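Budgeting for a bin-picking cell

A bin-picking cell is a robot arm, a gripper and a bin of loose parts, and the budget for one covers a lot more than the arm! I planned mine in May for the Ellery workshop, and I'll use those numbers (all in dollars).

The gripper quote from Gumura was 3,453, fittings included. I set aside 2,000 for what I call the small stuff: hoses, cable, clamps, spare fingers, a bin you don't mind scratching. Musell wanted 19 percent on top for installation, so I did that part myself over 7 evenings.

Delivery times belong in the plan too. Woremden sells used arms, usually with the pendant, but ask them to put that in writing (please do, a pendant bought separately hurts).

For test parts, plain blocks in two colors are plenty, and you can leave them lying at odd angles from the first day.

Last updated 2021-11-03 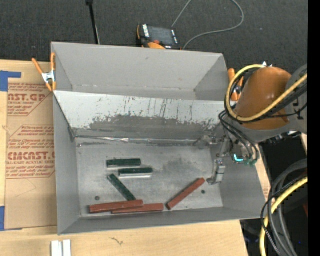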